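4.2. Percepción de los pinceles colgados

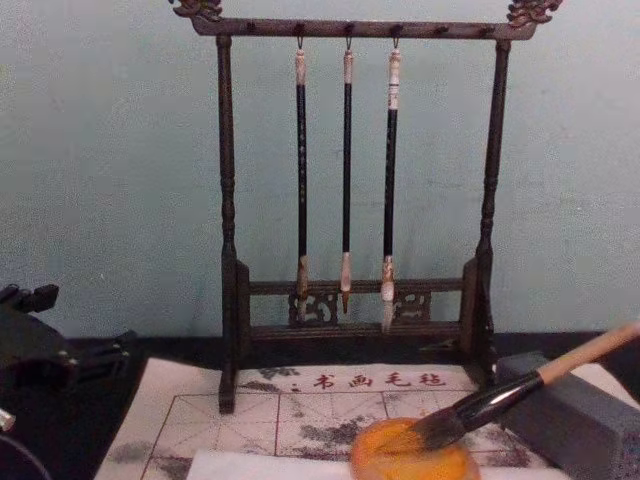

Figura 3. Soporte con tres pinceles colgados, el tapete de fieltro con cuadrícula roja y, en primer plano, el pincel grande sobre el plato naranja.

Empecé esta parte convencida de que sería la fácil. El planificador de Jastia ya funcionaba bien con objetos apoyados en la mesa, así que pensé: un pincel colgado es un cilindro vertical, y listo. Pues no. Los mangos son finos y oscuros, y mi primera versión del detector los confundía con los postes del soporte en cuanto la nube de puntos venía un poco rala (y venía rala casi siempre).

Lo que acabé haciendo fue buscar primero la barra superior, que es larga y horizontal, y muestrear hacia abajo desde ella. Cada candidato se ajusta a una línea con 100 iteraciones de RANSAC y se descarta si llega hasta la mesa. Con eso los postes desaparecen de la lista. Los tres pinceles de la figura 3 terminan a alturas distintas, y por eso el estimador guarda la posición de la punta por separado, sin suponer una longitud común.

El tapete me dio otra guerra. La cuadrícula roja viene estupenda para registrar el plano de trabajo, pero las manchas de tinta tapan bastantes cruces, sobre todo hacia el centro. Entrené el filtro de Brandeo con 3000 recortes, la mitad con manchas sintéticas, y ahora el registro aguanta aunque falten intersecciones. ¡Qué alivio no tener que poner marcadores!

En abril repetí la calibración completa: 41 capturas, 40 con registro válido. La que falló tenía un reflejo justo encima de la barra y todavía no he decidido si tratarlo en el detector o subir el umbral de confianza. De momento, cuando la confianza es baja, el planificador pide otra captura y espera. El coste en tiempo de ese reintento lo detallo en la sección 4.3.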